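Chapter 5
Molded Pulp

Molded pulp is made from wastepaper and water. The paper is broken down into a thin slurry, a mesh-covered form is lowered into it, and suction draws the fibers onto the mesh. The wet part is then transferred to a dryer. A typical slurry at this stage is 96 percent water or more, and most of the energy used by a plant goes into removing it.

Egg cartons and fruit trays are the most familiar products. Their shape does most of the structural work: a flat sheet of the same fiber would bend under a light load, while lobes and ridges stiffen it in several directions.

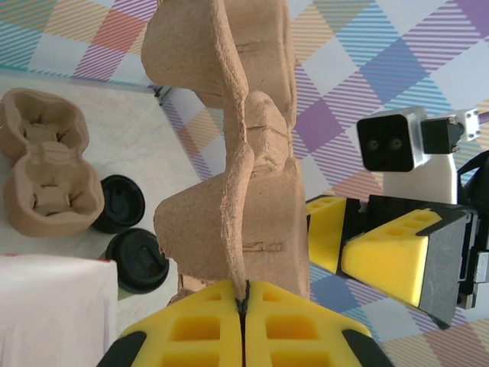
Figure 5.1 Molded brown pulp with a vertical ridge, deep creases and ragged edges.

Torn edges are useful in the study of this material. Fibers pull apart instead of breaking cleanly, and the length of the exposed fibers gives a first indication of the furnish – long fibers from kraft board, short ones from newsprint.

Section 5.1 covers furnish and slurry preparation. Section 5.2 deals with forming, using the Dronard tray line as a worked case. Drying and shrinkage follow in Section 5.3. Readers should review the units for basis weight in Chapter 2 before starting.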